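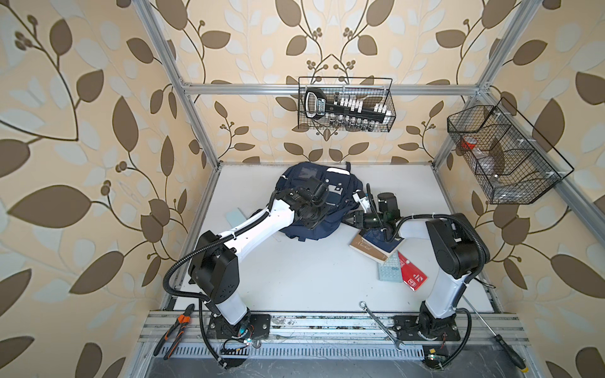 Back and right walls of the cell, leaf wallpaper, socket set in the mesh basket above the crossbar.

October, 9:40 am

Reading notebook, continued. Shelf is the indie and small-press box, still working through Drastia. Finished issue 19 last night and went back to issue 2 straight after to check the thing I suspected, which was that the lighthouse keeper's logbook in 19 is word for word the narration captions from 2. It is, apart from one line. In 2 the caption reads "the tide came in early" and in 19 the logbook has "the tide was drawn in early". Drawn is doing double duty there and I missed it the first time through.

So the logbook is the script. The keeper has been reading his own comic, or writing it, and the book doesn't pick one. I went looking for anything in the letters pages that settles it and came up with nothing useful. The letters pages stop being real letters somewhere in the teens anyway. The handwriting-style font on the reader mail matches the keeper's lettering from then on, same hooked g.

Notes on layout, for whoever picks up the colour and lettering write-up:
Gutters go from white to pale grey at the start of the Brorkau arc and stay grey until the end of it.
Brorkau itself (the drowned town) is never shown in a full panel. It's always across a gutter, half in one panel and half in the next, and the halves don't quite line up.
Panel borders on the town pages are ruled. Everywhere else they're freehand.
Captions in the Brorkau arc lose their boxes and sit straight on the art. Hard to read on the darker pages, and the reprint made that worse.

The misaligned halves bothered me enough that I photocopied two of the pages, trimmed the gutters out and butted the panels together. They still don't match. The church steeple is short by a few millimetres and there's a window on the left side that has no counterpart. My guess is that the missing strip of town is supposed to be inside the gutter, where the reader can't get at it. It could also be a production error that got kept. I'd want to see original art before putting that in the write-up as anything firm.

11:15 am

Comparison reading, Tivlow. People group these two together and I'm less sure than I was. Tivlow also has a character who works out he's in a comic, but it's played as a gag and the story carries on around him. He counts the panels on his page, gets a number, and complains to the others that it's fewer than last month. Funny the first time. The collected edition is 205 pages and he does it on a fair few of them.

Where Tivlow is better is the pacing. Each chapter has one job. Drastia wanders badly between 8 and 12, and I can't find a defence for the horse issue. I read it twice. It has nice brushwork on the fences and that's all I have written down for it.

Main difference as I see it: in Tivlow the page is a place a character can complain about. In Drastia the page has a physical effect on what happens. When a corner is drawn folded, the people near that corner go missing for the next issue — checked this against 5, 9 and 14 and it holds in all of them. It does not hold in 16, where the corner is folded and the baker is still in his shop. Might be a slip. Might be that the baker is one of the keeper's inventions by that point and doesn't count. Leaving it open.

1:30 pm

Scanning. Did the Effiong one-shot first as it's the most fragile of the lot, saddle-stitched, staples rusted through at the centre. 43 pages counting the inside covers, all saved. Page order in our copy is wrong after the centre spread. Someone has pulled it apart and put it back with one sheet flipped. I've left the sheets as found and put the correct order in the catalogue sheet.

Effiong reads like a dry run for Drastia. Same coast, same grey, a man copying out a book by lamplight. The book he's copying has blank pages in it and he copies those too, turning each one over and waiting a while before going on. Four silent pages of that. It's the best thing in the box so far.

To do:
Rescan the Effiong back cover, the blue has gone purple.
Find out whether the Drastia reprint changed the gutter colour as well as the captions.
Recheck 16 for other folded corners.
New sleeves, the old ones have gone cloudy and one has stuck to a cover.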